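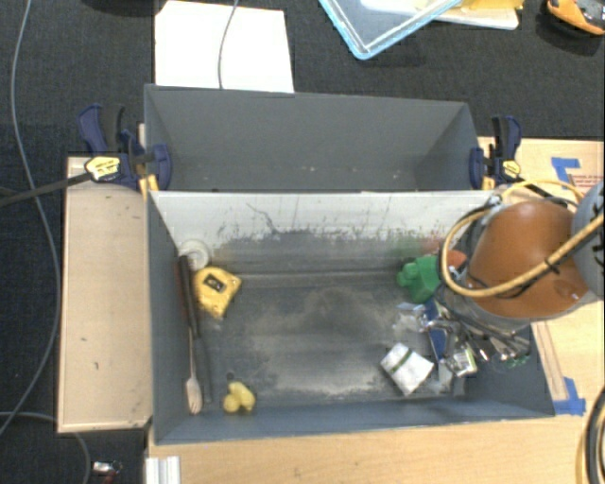
Odds and ends tub: sort it or just tip the lot out?

Asked by Lech Makowska, 30 June 2025

We moved in March and I've still got two grey bins on the table in the back room. One is the bits bin and it has everything in it: a wooden utensil, a roll of something whitish, a little yellow duck sort of toy, a cable, packaging that should have gone out weeks ago. The right end is the worst. Every time I want one thing I end up stirring the whole pile! Do I buy dividers or is there a cheaper way? Also the inside is all scratched and dusty, can I get that looking decent again?

2 answers

Colton Fortin
Don't buy anything yet. You've got a second bin right behind it, so use that. Long things go in there (handles, sticks, kitchen stuff until it goes back to the kitchen) and small things stay in the front. Pull the cable out first and tie it up with a bit of string, you'll be amazed how much less of a tangle you have. Then chuck the clear plastic. I did ours in an evening with the radio on and two shoeboxes as dividers, and they're still going.

For the dust, warm water and washing up liquid, then dry it properly. Scratches you're stuck with I'm afraid.

Tarero39
just tip it out on an old sheet. toys in a bag, tools in the shed. I wouldn't bother cleaning a bin, it's a bin

Comment from Lech Makowska: Shoeboxes, of course. Trying that tonight, ta both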